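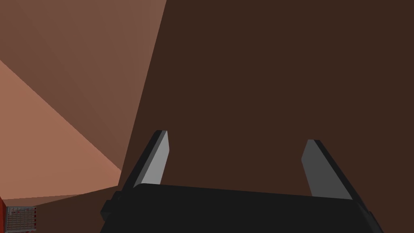
Purix pauses Nustari update after stopping fault in simulated bathroom tests

16 April 2020 – Purix is holding back the next update to Nustari, our control software for two-armed household robots, and we would like to tell our customers and friends why as plainly as we can. During testing in our simulated bathroom, the software was sometimes slow to obey a stop command while an arm was reaching close to a wall or a fixture. In 14 of 4000 simulated runs, the arm kept moving after it had been told to stop. No physical robot was involved, and no one was hurt.

The bathroom is a small one, with a toilet, a closed door and a red floor with a vent in it, and we have grown rather fond of it over the months. Tight rooms like this ask a lot of a robot with two arms, and they are where we would expect a fault of this kind to come to light.

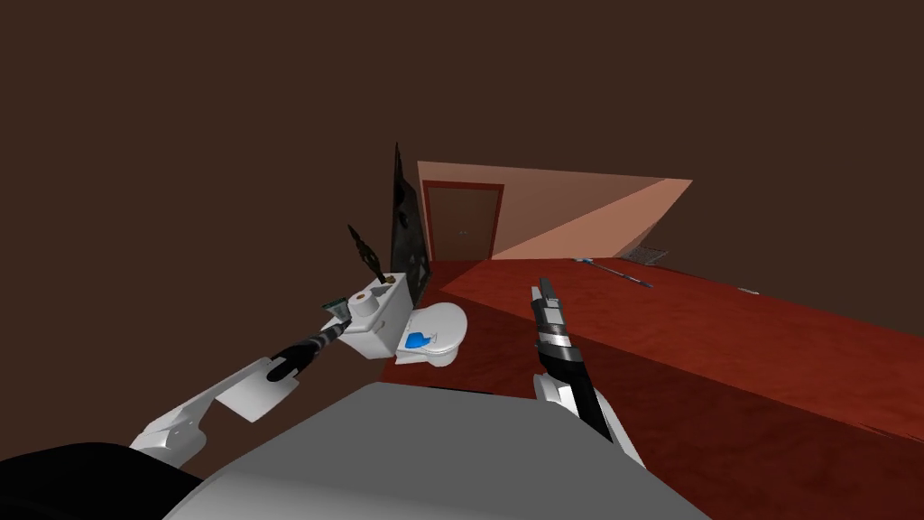

Piątek wrote back to us the same morning to say that a late update was no trouble at all, but that it wanted to see the stop times for both arms, left and right, before it put anything new on its own machines. We think that is a very fair request, and the full table will go to every customer.

As far as we can tell, the trouble began with a change meant to make the arms move more smoothly. The new code finished the short piece of motion it was working on before it looked at the stop signal, and near a surface those pieces could pile up – a delay of up to 24 milliseconds in an open room became a good deal longer in a cramped one.

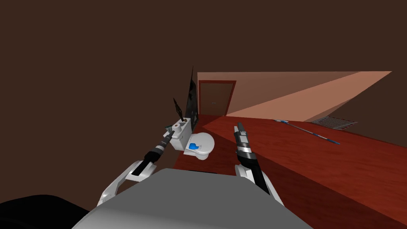

Should customers turn off the robots they have now? There is no need to, as the fault is only in the unreleased update, and the version now in use checks the stop signal separately.

Our engineers have since moved the stop check ahead of all motion planning, and Omex has kindly agreed to go over the repair from the outside. It will repeat the close-reach tests with the grippers open and empty, and then again with a tool in hand.

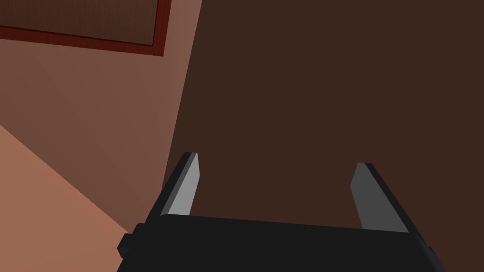
Omex will also run 100 tests in which the stop command comes at the very last moment of a reach, since those were the hardest for us to get right. We hope to release the update in August, and if the results call for more time we will gladly take it. Customers who have questions in the meantime are warmly invited to write to the Purix support desk, where the people who worked on the repair are taking turns answering the mail.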